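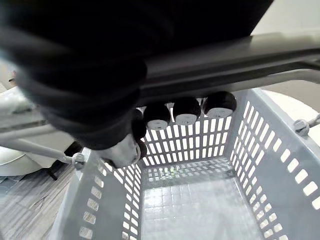 Notes, Gandia talk, 21 August 2019

Start with the order itself. Doltov wanted 300 phosphor bronze strips for spring contacts, and we quoted them in the half-hard temper. Say why that was wrong. The part has a tight bend across the grain and it cracked at the press.

Pause for the bend chart. Read out the radius figures slowly, people write them down.

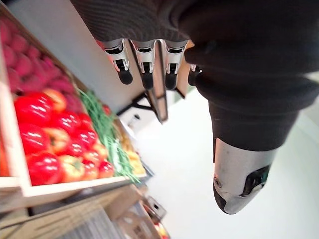

Knit sleeve over the forearm, fingertips pointing down.

Next, stock. Valside holds 18 widths. Anything else is slit to order, so ask for the coil certificate before slitting. Mention the Dumitrescu batch, nearly 488 kilos, returned for edge burr.

Move to plating. Tin over bronze, nickel underneath if the contact runs warm. 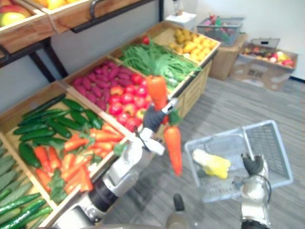 Estrella Villalobos asked at the July run-through whether the annealed strip would have done the job from the start. It bends well but loses spring force. Give that answer, then take questions.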